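Home > Storage and cleaning > Toys

Foam blocks in a shared kitchen: bag or box, and how to wash them?

Viewed 679 times
Posted November 2019

sturwood_kitchen

I look after the kitchen at Sturwood, which is a shared room with a long wooden worktop, a sink, an oven and a fridge. It gets used for lunches and for the children's things on the same day, so toys and food end up on the one surface.

The main problem is the foam blocks. They came in a clear drawstring bag with a green band and a blue rim. When everything is in, the bag is packed tight and the taller pieces stick out of the top, so it doesn't close. I've no idea how many there should be. The person who had them before us said about 200 but I wouldn't rely on that. Strays get left along the worktop with the orange basketball, usually right by the bread.

What I'd like to know:

Should I keep the bag or move everything to a box with a lid?

How do you wash foam blocks properly? I tried a few in the sink in July and they stayed damp inside for days. One smelled a bit musty and I threw it out.

Is there anything I should be putting on the worktop? It's butcher-block and fairly pale. I don't know what finish is on it.

There isn't much spare cupboard space. The upper cupboards are all crockery and dry food, and I'd prefer not to have toys up there anyway. I could free up one lower cupboard if I moved the baking trays. 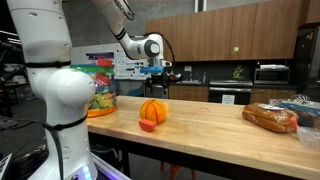
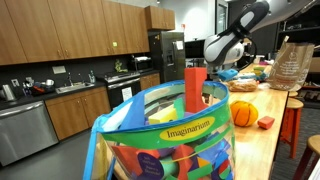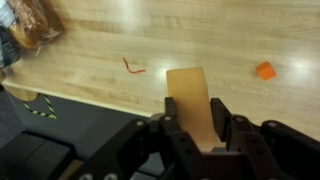

The worktop with things out on it. The bag of blocks is in the second photo.

Natanael Sampaio

I ran a toy library in Briltov for a few years and we had several sets of foam blocks, so I'll go through your points in order.

Box. Drawstring bags are fine when the set is new and then people stop packing them carefully. Foam shapes waste a lot of room if you tip them in. Get a box bigger than you think you need, with a lid that rests on top and doesn't clip, otherwise the lid goes missing. Drill 2 holes in each end if it hasn't got any, so air can get in. You could keep the bag for taking the blocks elsewhere, but don't leave small children to play with it.

Washing. Don't soak them. Wipe each block with a cloth wrung out in warm water with a little washing-up liquid, then again with a clean damp cloth, and stand them on a towel with gaps between. Turn them over after a few hours and leave them overnight. If you have washed one under the tap, press it flat between two towels first – don't twist it, it will tear along the edge. Throw away anything with a bite out of it or a corner coming loose. Crumbs of foam are the real worry with toddlers.

We did ours once a fortnight, ten minutes or so with two people. The cylinders take longest.

Worktop. Put a drop of water on it. If it sits there in a bead, the finish is sound and you only need a damp cloth and a dry one. If it soaks in and leaves a dark patch, it wants oiling. Use an oil sold for food surfaces and keep everything off it until it has cured. The tin will say how long.

Food and toys on the same top isn't ideal. We put a strip of masking tape across ours and bread stayed on the sink side. It worked most of the time. A bread bin would do it too.

guthrie_lane

get a 10 litre tub from the supermarket, thats what we use. blocks go in the dishwasher top rack, never had a problem

Natanael Sampaio

I wouldn't put them in the dishwasher. The drying part gets too hot for some foams and they come out smaller or curled. Also 10 litres won't hold a set that fills a bag like that one.

guthrie_lane

ours are the hard plastic ones so maybe different

sturwood_kitchen

Thanks both. I did the water test this afternoon. It beads everywhere except a patch near the sink, so I'll oil that part and see if it matches. Baking trays are moving to the tall cupboard in the corridor and the blocks can have the lower one. I've asked the Ullport group if they still have a lidded box going spare – if not I'll buy one.

Does the oil go on with a cloth or a brush?

Natanael Sampaio

Cloth. Thin coat, wipe off what hasn't soaked in after fifteen minutes, second coat the next day. Lay the used cloth out flat outdoors to dry before you bin it, as oily rags can catch fire if they're bundled up.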